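The white cabinet and the small drawers of my life

When we moved to the apartment in Jendcombe I promised to myself that I would not buy furniture for one year. I wanted first to live in the rooms and understand where the things want to be. I kept the promise for 16 days. Then I bought a white cabinet.

I should explain the room. It is a long room with one brick wall, red brick, not painted, and a gray floor of concrete tiles. When we came to see the place in July, I fell in love with the bricks immediately. The agent from Joston told us that the building was a workshop before, and the brick is from that time. What I did not think about is that you can't easily hang anything on such a wall. The mortar falls out like sand from a pocket. The first hook I put there stayed for one night. So everything in this room must stand on the floor or on another piece of furniture, and that is why the cabinet was needed so early.

I found it second-hand. It cost 40, the seller wanted more, but one of the drawers did not close well and I showed it to her with a sad face. She was very kind and gave me also a bag with spare screws. Carrying it up the stairs was a different story and I will only say that my back remembers.

For the first weeks the cabinet was where everything landed. Keys, receipts, a screwdriver, batteries which were maybe good and maybe dead. My grandmother used to say that a flat surface is an invitation, and in her language it sounds much better than in English. Every evening I cleaned the top and every morning there was something on it again. I think many people know this problem.

So I made a rule, and the rule is what I wanted to write about today. On the top of the cabinet only one thing can live permanently. In my case it is the small vase with white flowers. They are artificial, yes. My mother was shocked when I told her on the phone. But the corner by the brick is dark after lunch time, and real flowers did not last well there. The artificial ones need only to be dusted, and against the red wall the white looks fresh to me, even in a gray month. I liked it so much that I got a second small bunch for the lower white surface, also by the brick wall.

The drawers were more difficult. I read a lot about how to organize drawers, and most of the advice wants you to buy boxes. I bought boxes from Bronosgate, a shop which I like very much for its tea towels, but the boxes were too tall by the width of a finger. Returning them took one full afternoon. After that I decided to do it with what I already have, and I cut the old shoe boxes. It is not beautiful. When the drawer is closed you don't see it.

My method was slow. I took everything out and put it on a sheet on the floor, and I counted, because I was curious how bad it was. There were 166 objects in the drawers. I don't know how a person can own so many small things after giving away half of her life before a move. I sorted them in groups: things I use every week, things I use sometimes, things I keep because I feel guilty. The third group was the biggest. At the end of the day 124 objects went back inside and the others went to the donation bag or to the garbage. It is less progress than I hoped, but the drawers now move without a fight.

The bad drawer I repaired with candle wax. You rub a white candle along the runners, push and pull the drawer several times, and rub again. I learned this from the man at the Hồ hardware store, who did not want to sell me the new runners when he heard how old the cabinet is. He said try the candle first. I still pull it out sometimes only to feel how smoothly it goes.

Next to the cabinet there is the tall white shelf with the square cubbies, and with this one I am not finished at all. The top cubby is too high for me without the stool, so it became the place for what I don't want to decide about. Plastic bags, for example. I have a plan to fold all of them into small triangles like my aunt does, and I folded nine, and then I got tired. The lower cubbies I would like to use for books, but first I have to find out if the shelf can carry them. If somebody has experience with heavy books on this type of shelf, please write me in the comments.

The cables are the other open question. We have too few sockets and they are all in the wrong corner, so the white cables go over the floor and every time I sweep I must lift them. I was looking at the cable channels which you can glue along the wall, but with my crumbling mortar I don't trust any glue. Maybe a flat channel on the floor is better. A friend suggested to put a rug over everything, but under a rug the cables can get too warm and be damaged by our feet, so I prefer to see them.

Next month I want to wash the wardrobe doors and change the handles, which are a little loose. I already bought the handles, and they are waiting in the second drawer, in the left shoe box, exactly where I put them.

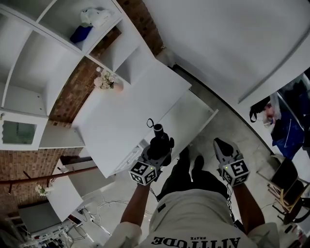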